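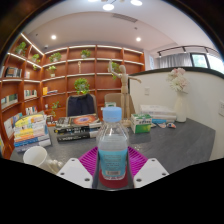 According to Lurdes Veloso, a hardness value published without the sampling time and the flushing procedure cannot be compared with any other value, and the first draft of this report gave neither. Both are now stated in section 2, and the results tables have been rearranged accordingly.

Hardness of drinking water in Soltitz: a comparison of two supply zones

1. Background

Soltitz is supplied from two sources. The upper zone receives groundwater from the Torkau boreholes, which pass through limestone. The lower zone receives treated surface water from the Jorer reservoir. The boundary between the zones follows the railway, except at the northern end, where a connecting main was laid so that either source can be used during maintenance. The two zones together contain 1,623 connected properties.

Residents of the upper zone often buy bottled water for drinking and use tap water only for cooking and washing. The usual reasons given are taste and the deposit left in kettles. The project set out to measure total hardness in both zones and to establish whether the difference is large enough to account for the deposit. Taste was not tested.

2. Sampling

A total of 56 samples were taken in September, 29 of them in the upper zone and the rest in the lower zone. All were cold water from kitchen taps. Properties with a softener were excluded, as were those where the kitchen was fed from a roof tank.

Samples were collected between 7 a.m. and 9 a.m. Each tap was run for 2 minutes before filling. Sample bottles were rinsed three times with the water to be tested, filled to the neck and closed without an air gap. They were kept in a cool box and analysed on the day of collection.

3. Analysis

Total hardness was determined by titration with EDTA at pH 10, using Eriochrome Black T as indicator. The end point was taken as the disappearance of the last reddish tinge. Each sample was titrated twice, and a third time if the two volumes differed by more than 0.1 ml. Results were expressed as milligrams of calcium carbonate per litre.

Calcium was determined separately at pH 12 with a different indicator, and magnesium was calculated by difference. The magnesium values carry the errors of both titrations and should be treated with caution.

A blank of deionised water was run at the start of every session. The EDTA solution was standardised against a calcium carbonate solution made up by the method in the Phùng laboratory manual, which is the one used in our second-year practical course.

4. Results

Every sample from the upper zone was harder than every sample from the lower zone, apart from those taken near the connecting main. These fell between the two groups and varied from one day to the next. The simplest explanation is mixing in the main, but the valve settings for the period were not available to us.

Within the upper zone, hardness showed no relation to distance from the boreholes. The age of the house plumbing likewise had no measurable effect. Most of the hardness in both zones was due to calcium.

On boiling for ten minutes, upper zone water became cloudy and left a white film on the beaker. The film dissolved with effervescence in dilute hydrochloric acid, as expected for a carbonate. Lower zone water remained clear.

5. Sources of error

The indicator end point is a matter of judgement, and two people carried out the titrations. A set of repeat samples exchanged between them showed a small, consistent offset, for which no correction was made. It is much smaller than the difference between the zones.

Sampling covered one month only. Reservoir water may be softer after heavy rain, and a second series in early spring would be needed to check this.

6. Further work

Alkalinity should be measured alongside hardness, so that the temporary and permanent parts can be separated. The intermediate samples should be repeated once the valve records have been obtained from the waterworks.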